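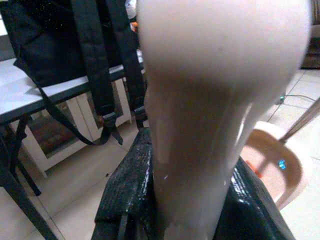
Brutura 72 fuzz pedal, second run, back in stock from June. Same circuit as the first lot, same two footswitches, new paint. Gloss black only this time, the matt grey is gone and isn't coming back. Bear in mind gloss black does what the crumpled shiny black stuff in the photo does, picks up bright white highlights wherever the light hits it, so under stage lights you will see it from the back of the room. Some like that. If you don't, bit of gaffer tape on top, job done.

What it does
Thick, loud, slightly rude fuzz for guitar or bass. Left switch is on/off. Right switch kicks in the octave. Octave works on its own too, which the first run didn't do, and plenty of you asked.

Controls
Volume - goes very loud, start low
Fuzz - usable all the way round
Tone - dark to the left, bright to the right
Gate - small knob on the side, turn it up for the spluttery dying battery sound

Spec
Power: 9V centre negative, no battery clip
Current draw: 10 mA
Sockets: top mounted, in on the right, out on the left
Bypass: true bypass, soft switches
Case: folded steel, gloss black
Made in: Riltenstead

Who's using it
Kátia Seixas from Quezada has had two on her bass board since the demo tour, one either side of the chorus. Her settings: Volume at noon, Fuzz full, Tone just under halfway, Gate off. Octave for the last song only. She says the pedal likes to go first in the chain, before the tuner even, and we agree. Sounds thin after a buffer.

Numbers
First run was 2,000 pedals and went quicker than we planned for. This run is 3,000. One per customer for the opening week, after that have as many as you like. Shops please email, don't order through the basket.

Known issues
A few first run units had a crackly Gate knob. Different part fitted now. If yours crackles send it back to us and Tumelo Radebe on the bench will swap it, you just pay postage one way. Put your name and adress IN the box as well as on it please.

Not in the box
Power supply. Use a decent isolated one. Cheap daisy chains will whine, thats not a fault.

Goes with
Testora boost, after the fuzz, for solos
Testora two-way splitter, if you run a clean bass amp alongside

Delivery
Orders in before 2pm go same day. Abroad takes longer and customs charges are yours to pay. Returns fine within the month if it's not been painted, drilled or velcroed.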